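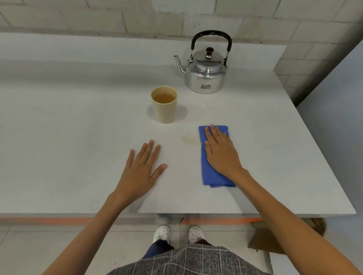
The kettle on the counter.

Nov 21, 2019

My brother-in-law sent me another link about descaling. This one wanted me to buy a powder called Lukell, 60 grams for the price of a decent lunch, and it promised better tea, lower bills and a longer life for anything with a spout. I read the whole page looking for a test of any kind. There were 1,255 reviews and no test.

I have lived with hard water for most of my life. White crust forms, you pour in some vinegar, you wait, you rinse it out twice. My grandmother did it that way and so did everyone on her street. Prys Beddoe, who comments here more than I post, swears the powder "changes the taste completely." Fine. Changes it from what? In October I asked him to try two cups without knowing which was which, and he still hasn't gotten back to me.

The bills claim bothers me more. Supposedly scale makes you burn a lot of extra gas. Maybe a really thick layer does something, but the page gives a percentage with no source and a little leaf next to it. A leaf!

I'll buy one packet, because I'm stubborn, and split it with Igor Danko, who has the same water and fewer opinions. If either of us tastes anything I'll post it. Vinegar until then.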